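Why I joined the Friends of the Brinton

I'd been walking past the Brinton for years before I thought of joining anything. It's our local arts centre, the one behind the bus station, and last week I finally sat down with its membership manager over a pot of tea to ask what you get for your money.

"Eight pounds a month," she told me, "and people still think it's a raffle!" The scheme has 345 members now, and she'd love to see 900. 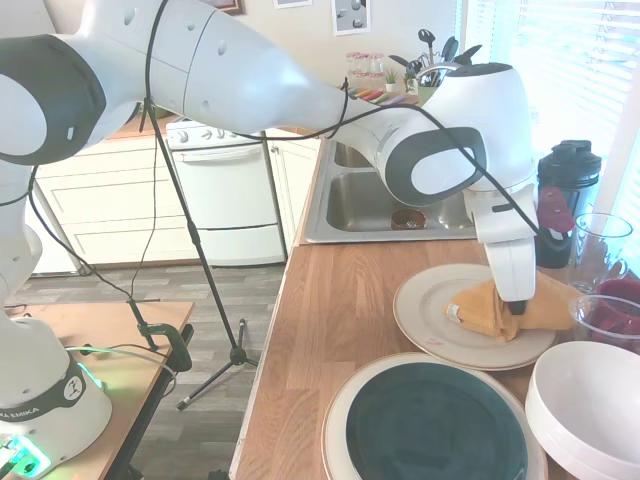

Issue 4, page 8

So what do they get? Early booking for the Warora print studio, for a start (it fills up in a morning, I've tried), plus money off evening classes and a newsletter that she writes herself on Sunday nights.

I asked where the rest goes. "Bursaries, mostly. Four teenagers did the summer painting course without paying a penny, and one of them is back teaching the little ones."

She's fondest of the members' show, though. Anyone can hang a piece, and last October somebody's first ever lino cut went up next to a big Kourkoulas landscape on loan. "It sold before the landscape got a second look," she said, and laughed so much she had to put her cup down.

I filled in the form before I left – I'm a soft touch, I know.
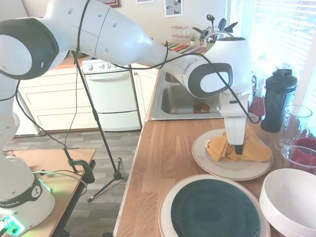

How to join

Forms are at the front desk or in the Fesov café upstairs. Under-18s join free with a parent's signature.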